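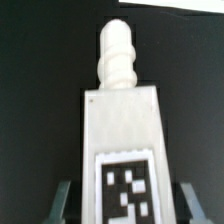 Denell Workshop Talks, session 2
Printed fittings: twists, tapers and round recesses
Speaker notes — Thursday, October 29, 2026

Slot is 23 minutes including questions. Slides advance by hand. Leave the title up until the doors are shut.

Slide 1. Scope
White plastic parts only. No metal inserts, no painted finishes. Anyone who came for the Vustora hinge work should be told it moved to the afternoon.

Slide 2. Tapered blocks
A block that narrows towards the top is easier to take out of a mould than a straight one. On a printer the taper makes little difference to build time. Say that the draft angle on our drawings is a leftover from the moulded version and was kept so that the old bases still fit.

Mention surface streaks. Vertical streaking on a flat face is cosmetic. Do not sand a face that has a marker stuck to it; mask the marker first. Small dark specks are logged and left alone unless they fall on a mating edge.

Slide 3. Twisted knobs
A helical ridge gives fingers something to bear against. Keep the cap smooth and rounded. The Owusu drawing has the ridge running the full height, and this was dropped in June after the first fit checks: the top coil caught on gloves. Ridge now stops short of the cap.

Pass the sample tray along the front row. Ask for it back before slide 5.

Slide 4. Round parts with stepped faces

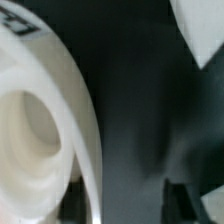
Concentric rings stiffen a wide face without adding much material. Each step is also a place for dust to settle, so keep the grooves shallow and the corners soft. A deep recess in the middle is harder to inspect than the rings around it. Use a side light; a light held straight on flattens the shading and the lip disappears.

Thin outer rims chip first. Store round parts face up, one layer to a shelf — never stacked rim to rim.

Black print on white plastic: check it before cleaning. Some inks lift with alcohol. Test on a spare.

Slide 5. Fit log
557 checks entered, 317 of them on knobs. The rest are split between blocks and round parts, and the split is in the handout. Do not read the table aloud. Point out that the Skokeo sheets use a different column order, so totals must not be pasted across.

Slide 6. Open points
Whether to keep the draft angle at the next drawing revision.
Whether the ridge pitch should be the same on left-hand and right-hand knobs.
Who holds the master copy of the log.

Questions. If asked about cost, refer to the handout, page 2. Sample tray goes back in the grey cupboard, lid on.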